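The Great Desk Corner Reshuffle

Thu 20 June

I have finally done it, friends. After months of promising myself (and you, back in February, when I posted that sorry list of house jobs) I have started on the desk corner, and I am so happy with how it's coming along!

First, the desk. I went with a plain white one from Brosdale, and I love it. It's simple and bright, and it has a tiny drawer unit to go with it, so pens and stamps and all those little keys that open who knows what finally have a home. I spent a whole evening sorting those drawers and enjoyed every minute. I found 7 glue sticks. Seven! I do not remember buying any of them.

Then the chair. My brother-in-law Idris Harries was getting rid of a black office chair with a mesh back, and I said yes before he'd finished his sentence. It rolls beautifully on the tile, maybe a little too beautifully – I shot backward the first time I sat down and nearly took out the bookcase. I looked at floor mats at Jumley and came home with a plant instead.

The floor itself has been the nicest surprise. I'd had a rug over it for two years and had forgotten how shiny those gray tiles are. Rolled up the rug, mopped twice, and the light from the window bounces right across the room now. The rug has gone to the hall, where it looks as if it was always meant to be.

Cables are next on my list, and I can't wait to get at them. I want one neat run along the wall and nothing underfoot. The clips I ordered from Pukau should be in by the weekend, and I've got a pack of those soft hook-and-loop ties left over from the TV stand.
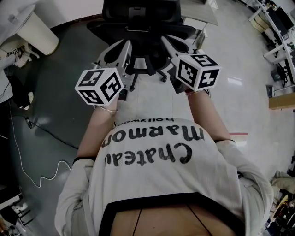 Chair by the desk, cables still on the loose, and my Chateau Marmont top.

After the cables I'll deal with the boxes, then the shoes, which wander in here from every room in the house. I'm thinking of a low shelf by the door. If anyone has one they like, leave me a comment with the measurements, please! My gap is 2 feet wide and I'd like to use all of it.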